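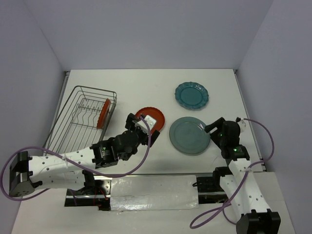
Zweiarmset am weißen Arbeitstisch: ein Teller steht im Abtropfkorb, drei liegen noch auf der Platte.

Haushaltstipps: Teller einräumen mit dem Duvix-Doppelarm

Der Duvix wird als Bausatz mit zwei Armen verkauft und kostet bei Murkham 614 Euro. Wir haben ihn mit Geschirr ausprobiert. Die folgenden Tipps gelten für alle, die den Bausatz schon haben oder noch überlegen. Für den Aufbau sollte man einen ganzen Nachmittag einplanen, die Anleitung ist knapp und stellenweise schlecht übersetzt.

Der Korb
Ein einfacher Abtropfkorb aus Draht reicht aus. Er gehört auf die Seite des Arms, der einräumen soll, und zwar so, dass der Greifer von oben an die Fächer kommt. Leicht schräg gestellt ging es bei uns besser als genau parallel zur Tischkante. Rutscht der Korb, hilft ein Stück Antirutschmatte unter den Füßen. Die Matte bitte zuschneiden, sonst bleibt der Greifer daran hängen.

Die Teller
Mit Tellern anfangen, die einen deutlich hochgezogenen Rand haben. Flache Platten bekommt der Greifer kaum zu fassen. Gewellte Ränder sind kein Hindernis, brauchen aber manchmal einen zweiten Versuch. Gutes Porzellan bleibt im Schrank, bis die Abläufe sitzen. Zwischen den Tellern etwas Platz lassen. Nicht stapeln.

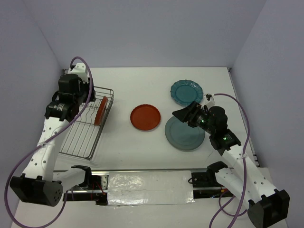

Links der Korb mit dem ersten Teller, rechts der zweite Arm über dem großen blaugrünen Teller.

Untergrund und Licht
Eine helle, glatte Fläche ist am einfachsten sauber zu halten, und farbige Teller heben sich gut davon ab. Krümel und Wasserflecken vorher abwischen. Direkte Sonne meiden.

Kabel
Die Kabel in weiten Schlaufen führen. Zu stramm verlegt, ziehen sie beim Ausstrecken am Handgelenk. Ein Kabelbinder am Armsegment genügt, aber nicht ganz festziehen. Faraji Mushi aus unserer Redaktion hatte zuerst alles eng gebündelt und musste nach 23 Durchgängen neu verlegen.

Pflege
Greifer mit einem feuchten Tuch abwischen, nie unter den Wasserhahn halten. Nach 200 Durchgängen die Schrauben an den Halterungen nachziehen. Nasses Geschirr haben wir nicht getestet, Murkham rät in der Anleitung davon ab.

Lohnt sich der Kauf?
Als Küchenhilfe nein, von Hand ist man schneller. Wer gern bastelt und einen freien Tisch hat, bekommt für das Geld ordentliche Technik. Ersatzteile für den Greifer gibt es einzeln bei Plameck, die Lieferzeit lag zuletzt im März bei zwei Wochen. Das Netzteil ist im Preis enthalten, eine Tischplatte nicht.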